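Sweater Season at the Folding Project

Our laundry drive is in full swing, and February has been the best month so far! If you missed the last issue, the plan is simple: people use the hand-held gripper at home on ordinary clothes, and the Foltala model learns from what the gripper's own camera records. We spent the fall on towels. Now we're on to knits, and they are a whole different animal (sleeves everywhere).

Savita Kaushik on the Gredanlow team put together the new task sheet, and she asked for stripes wherever people have them. A striped sweater spread on a plaid bedspread is exactly the kind of busy view we were short of. 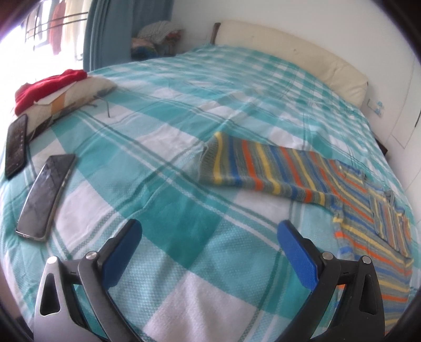 Do I need to clear off the bed before I start recording?
Please leave things as they are. The model has to cope with real bedrooms, so keep whatever is usually lying around, as long as you have room to work and no private papers are showing.

We have 51 homes signed up and we're asking each one for 14 garments, five tries apiece. Start every try with the garment in a different position. Bunched up, sleeve out to one side, half turned over, anything goes. Slow, steady hands make a huge difference, especially at the moment the fingers close on an edge. Knit hems and ribbing are what we want most right now, and the close-up grasps coming in are wonderful to look through.

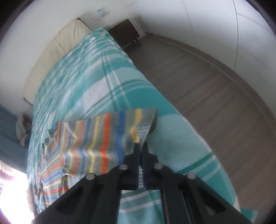
What should I do if the cloth slips out of the gripper?
Keep recording and go back for it. A slip followed by a second grab is useful to us, and you can mark it "regrasp" when you upload.

Uploads go to the Irside folder by Sunday night. Savita is looking at every batch herself and will write back if a label needs fixing. Next up: hoodies, with the zippers left open!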